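Association de la Maison Courtois
Compte rendu de la réunion du groupe Mobilier et locaux
Séance de septembre, ouverte à 18 h, salle du rez-de-chaussée

Ordre du jour
1. Approbation du compte rendu précédent
2. Livraison Gondel
3. Réfection des plateaux de table
4. Rangement de la réserve
5. Questions diverses

1. Approbation du compte rendu précédent
Le compte rendu de la séance de juin est approuvé sans modification. Il est rappelé que les annexes sont consultables au secrétariat.

2. Livraison Gondel
Les 12 chaises commandées auprès de la société Gondel ont été réceptionnées en juillet. Deux d'entre elles présentaient un jeu à l'assise ; l'échange a été accepté par le fournisseur, à ses frais. La facture, d'un montant de 700 euros, sera mise en paiement dès réception des pièces de remplacement.

Le groupe demande que les prochains bons de livraison soient signés avec mention des réserves éventuelles, ce qui n'avait pas été fait cette fois.

3. Réfection des plateaux de table
Le groupe examine l'état des grandes tables en bois clair de l'atelier. Les plateaux sont jugés sains et le veinage bien lisible. Il est relevé sur l'un d'eux un trait gris, fin et un peu estompé, qui pourrait être du crayon ou une simple éraflure. Un essai à la gomme sera fait en premier lieu. En cas d'échec, un égrenage très léger, dans le sens du fil, est autorisé sur la zone concernée.

Deux devis ont été présentés pour la protection de l'ensemble des plateaux :
- Fasden : huile dure, application en deux couches, 242 euros, fourniture seule ;
- Woncombe : vernis mat à l'eau, 200 euros, fourniture seule.

Plusieurs membres font valoir que l'huile permet les reprises locales, alors qu'un vernis abîmé oblige à reprendre toute la surface. D'autres soulignent la facilité d'entretien du vernis pour les ateliers de peinture des enfants. Après discussion, la proposition Fasden est retenue à la majorité, avec deux abstentions. Les travaux auront lieu pendant les congés d'automne. L'atelier restera fermé durant le séchage.

Il est décidé par ailleurs que tout traçage ou découpe se fera désormais sur une planche de protection. Une note sera affichée à l'entrée de l'atelier.
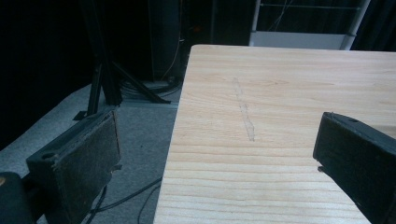 4. Rangement de la réserve
L'inventaire de la réserve n'est pas achevé. Les étagères du fond restent à vider et les cartons sans étiquette à ouvrir. Une matinée de tri sera proposée aux adhérents en octobre. Le matériel hors d'usage sera porté à la déchetterie ; les nappes en bon état seront conservées.

5. Questions diverses
La serrure du placard à produits d'entretien ferme mal. Une demande d'intervention est adressée aux services techniques.
Le groupe souhaite disposer d'un second double de la clé de l'atelier. Accord de principe, sous réserve de l'avis du bureau.

La séance est levée à 19 h 40. La prochaine réunion se tiendra en novembre, à la même heure.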